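**Mimel painter's tape, the blue one, two rolls in**

I bought this because the hardware store was out of my usual, and I've now used it for everything: baseboards, a bathroom ceiling, labeling leftovers, you name it. Lilibeth Baluyot asked me to write it up, so blame her!
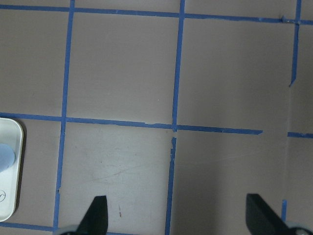
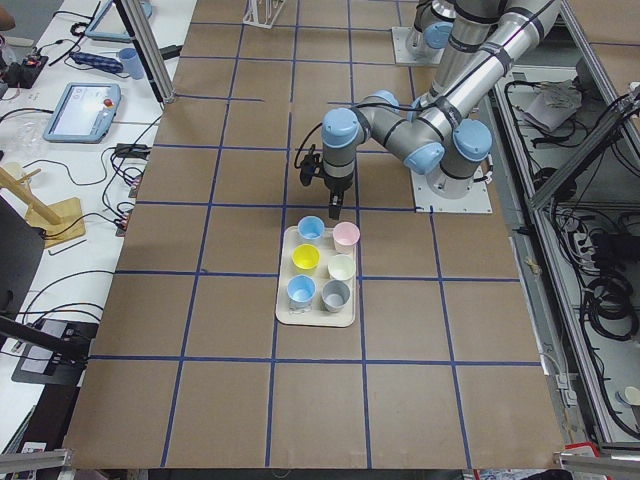 *Blue tape marked out in squares, close up and from farther back.*

First, the good part. It tears by hand without shredding, and it comes off old semi-gloss in one long pull (so satisfying). I left a strip on the hallway trim for 7 days, forgot all about it, and the paint underneath was fine. The line on my bedroom wall came out crisp, apart from one spot near the window where I hadn't pressed it down hard enough. My fault.

Now the grumbles. The first few inches of each roll were gummy, and the end disappears the second you put it down. I fold a little tab over now. It also hates textured walls. On my stucco porch it let go overnight, and I ended up going back to the Lawal tape, which costs more but really grabs.

Would I buy it again? Yes, for smooth walls and trim. My sister-in-law Hilkka still swears by the cheap beige stuff, and she's welcome to it. I've got the kitchen to do before December, so there's a third roll on the way.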